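About us

Hello! I'm the person behind Felau, a small project at Miduvard, and I spend most of my working life on one question: how does a robot arm decide where to take hold of a thing?

Our method is called Plandidance. The arm looks, makes 2 guesses at a good grip, scores them and goes with the better one – it's a simple idea, but it took us ages to get right. We've logged 3,060 grasps so far, and bottles are still my favourite (they're awkward, and they squash!).

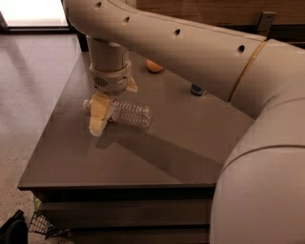
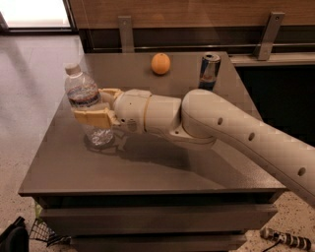
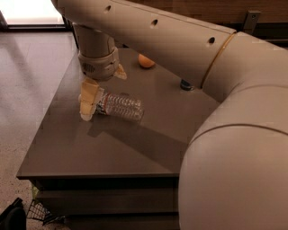
A clear plastic water bottle in the gripper, upright in the second picture and on its side in the other two.

We test every new version on 100 grasps before it goes anywhere near Chien, our shared code library. There are 3 of us at the moment, so if you write in, one of us will read it and probably reply at far too much length. We like hearing from students, and from anyone with a strange object they'd like picked up – do get in touch!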